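Unit 6 Handout: Collecting Demonstrations for Imitation Learning

Read before lab. Bring the log sheet from Unit 5.

6.1 What counts as an example

In this course an example (also called an episode or a demonstration) is one complete attempt at one task, from the start pose to the stop command. It has three parts: the camera stream, the joint and finger positions, and a one-line task label. If any of the three is missing, the episode is thrown out. Do not try to repair it by copying a label from the episode before.

Each group collects 50 episodes per task. Two tasks per group makes 100. Last year's class set, stored on the Lavurlow server, holds 1,621 usable episodes after cleaning. You may look at it but do not mix it with your own until Unit 8.

6.2 Choosing objects

The Bandara task list has 14 household tasks. Most groups start with rigid objects such as cups and blocks. These are easy to reset and the grasp either holds or it doesn't. Soft objects are harder. A roll of toilet paper changes shape under the fingers, the loose end lies differently each time, and the paper can tear. For the paper task, the grasp we teach uses two fingers over the top rim and the thumb against the outer wall.

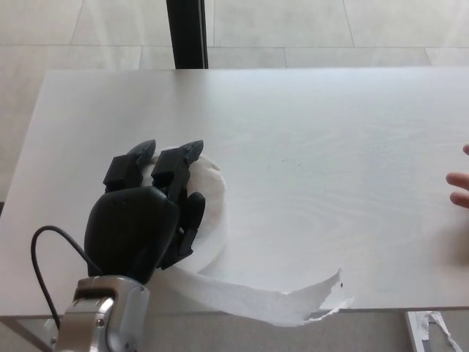
One group from the Diltwood section objected that a torn strip should end the episode, as the roll no longer matches the one in the task sheet. They wanted a fresh roll for every attempt and said that otherwise the policy would be learning from damaged goods.

The course rule is different. Keep the episode if the label is still true at the end. A ragged end is ordinary variation, and a policy trained only on new rolls will do poorly on used ones. Replace the roll when it is too thin for the two-finger grasp.

6.3 Resetting between episodes

Move the object to a new spot and turn it. Leave the loose end wherever it falls about half the time, and place it by hand the other half. Write R (random) or P (placed) in column 4. Whoever does the reset keeps their hands off the object once recording starts. A hand at the side of the table is allowed, but note it in column 5.

6.4 Failed attempts

Save them. Mark the label with F and one of the Cutonico codes: slip, miss, crush, tear, other. Do not restart in the middle of an episode to hide a bad grasp. A slip followed by a second try and a good grasp is a success with a recovery, marked SR.

6.5 Before you leave

Check that the episode count matches the log sheet. Play back the first and last episode of each task at full speed. Upload by 5 p.m. on the day of your lab.

Reading for Unit 7: course packet, sections on action chunking and camera placement.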